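Sleep, again

Third post on this, sorry. Half four this morning, wide awake, listening to the boiler tick. So. Where I've got to.

Gave up the evening coffee in February. Helped a bit. Gave up the afternoon one last week and had a headache till Thursday, then slept 8 hours straight and felt like a new person. Then 4 the night after. No idea why. Same dinner, same bath, same boring podcast about canals. 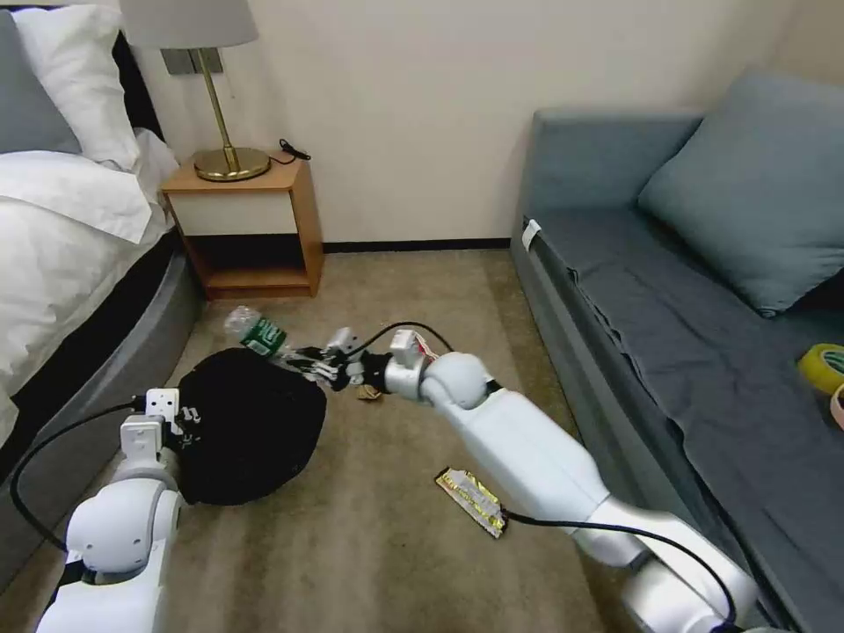
The podcast is still the best thing I've found, by the way. Long, flat voice, lots of lock gates. I've had up to three episodes in a night and couldn't tell you a thing about any of them.

What hasn't worked: the Umorico tea. Smells like a hamster cage and you're up at two for a wee. Counting backwards from 2000, which someone in the comments swore by. Got to 538 and was so cross with myself for loosing my place that I went down and did the washing up. Kitchen looked lovely.

Also tried the Dalsgaard method, where you get out of bed if you're not asleep and sit somewhere dull until you're tired. Makes sense on paper. In practise I sit there and write emails in my head to people I haven't spoken to in years. Might stick with it another fortnight, they do say it gets worse first.

Phone now charges downstairs. That one I hated, and that one I'm keeping. Bought a cheap alarm clock instead, no glow, horrible beep.

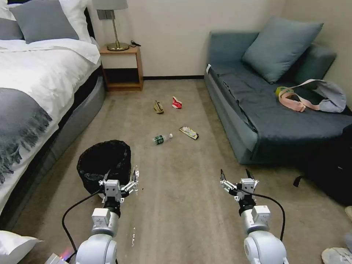 Bed on one side, sofa on the other, nightstand in between.

Next up is getting up at the same time every day, weekends too. Dreading it. If you've done it and it worked, tell me how long it took, and please be kind about it. Right, kettle. Decaf.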